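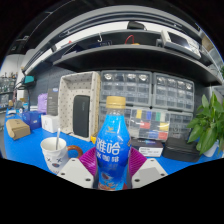
Zidell Electronics Bench Gets a Marked Spot for Drinks

Home News Workshops Storage Contact

Search this site Enter keywords

Zidell has changed the layout of its shared electronics bench. The blue work surface stays in use, and cups and bottles are now kept at the front, clear of the test equipment. The change took effect on 17 February 2022.

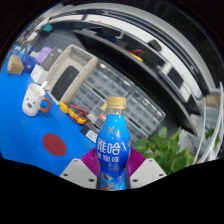
Simin Heydari

Under the new layout, the yellow multimeter and its red test leads stay toward the back, next to the light-colored holder with the flat black device. Small boxes and bagged items go to the left. The middle of the bench is reserved for the job in hand.

Small parts remain in the drawer cabinet behind the bench. The current parts list has 568 entries, and 50 of them are due to be relabeled by May. Colored labels are already on a group of drawers in the lower middle part of the cabinet. The relabeling will follow the Clikumitz numbering plan, which Zidell adopted for its stockroom last year.
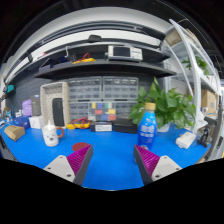
1 min read

Drinks are still allowed at the bench, provided they have a cap or stand in a mug. A round red coaster marks the preferred place for a bottle. "The old rule was a full ban, and it was not followed," said Dimas Chong, who drew up the layout. "A fixed spot is easier to check."

The mug with the face on it and the drink in the blue bottle
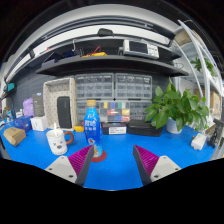
both fall within the rule. Open glasses and paper cups do not - these go on the side counter by the door. Test leads are to be coiled at the end of each shift, and boxes may be left on the surface for up to 4 days.

Requests for extra drawer space go to Suryani Rahman at the stockroom desk. The layout will be reviewed in May.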